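Home Files Data card Changes Contact

# Ullstead Holiday Lets: listing texts

Welcome, and thank you for looking in! This is a collection of descriptions of vacation cottages, farmhouses and converted barns, put together so that people who study travel writing (or who simply have to write a listing of their own) have something decent to read through.

## What you get

There are 3000 listings in plain text, one per file, and a table called `places.csv` that gives the region, the number of guests each house sleeps and whether dogs are allowed. Most of the houses are in the hills near Doltulthorpe, with a smaller group along the coast at Butt. The owners wrote the texts themselves, and I have left their spelling alone – even where "cozy" appears in three different forms on one page.
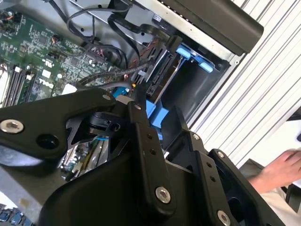

Chukwuemeka Ekpo wrote in to ask whether the coast listings could have their own folder, as the houses there are mostly let by the weekend and the wording is so different from the farmhouse ones. They now do, under `coast/`, and I'm very glad of the suggestion.

## How the texts were tidied

Phone numbers, prices and owners' names have been taken out. Anything under 56 words was dropped, and so were listings that only said "see our other page" (there were more of those than I'd hoped). Phúc Tăng read through 100 of the remaining texts by hand and fixed the region wherever an owner had put down the nearest big town instead of the village.

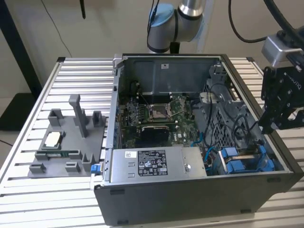 The `sleeps` column needs a little care. Some owners count the sofa bed and some don't, and a few count the travel crib as well, so please read the text itself before you compare one house with another. Where the owner gave a range, such as "6 to 8", I kept the higher number.

## Using it

You are free to use the collection for study and teaching. If you publish something, please call it "Ullstead listings, May release" so that readers can find the same version.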